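# Permissões OAuth: o que os tokens ainda guardam

Passei parte de janeiro a rever as autorizações de terceiros na minha conta do Ridholm. O painel listava 17 aplicações com acesso ativo. Só reconheci o nome de 3.

O problema está nos âmbitos. O Edside, um leitor de notícias, pediu na altura o perfil e o e-mail, mas o token incluía também leitura de contactos. No ecrã de consentimento isso aparecia recolhido, sob "dados adicionais".

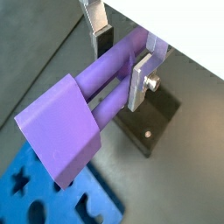

*Peça lilás entre os dedos da garra.*

Exportei o registo de acessos em JSON e contei as chamadas à API de contactos: 931, todas do mesmo client_id. O token de acesso expira em 300 segundos, o que parece prudente, mas o refresh token não tem prazo. Enquanto não for revogado, renova-se sem intervenção do utilizador.

O Joni Miettinen sugeriu-me comparar com o Durbridge - lá, o refresh token roda a cada utilização e o anterior fica inválido. A reutilização de um token antigo anula a cadeia inteira.
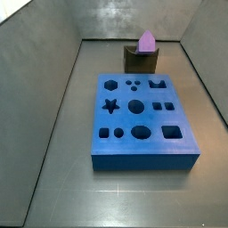

*Bloco azul com doze cavidades.*

A revogação no Ridholm tem outro pormenor. Remover a aplicação no painel invalida o refresh token, mas o token de acesso em curso continua a ser aceite até expirar. Testei com curl: o pedido seguinte devolveu 200. Passado o prazo, 401.
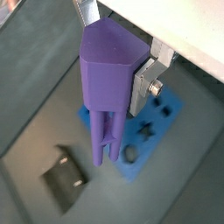 *Acessório roxo com duas hastes.*

Revoguei tudo exceto o Ndung'u, que uso para sincronizar o calendário e que pede um único âmbito, só de leitura. Nos registos novos passei a usar um alias de e-mail por serviço. Falta-me verificar se o Edside apaga os contactos já copiados; enviei o pedido pelo formulário de privacidade e, por agora, só recebi o número do processo.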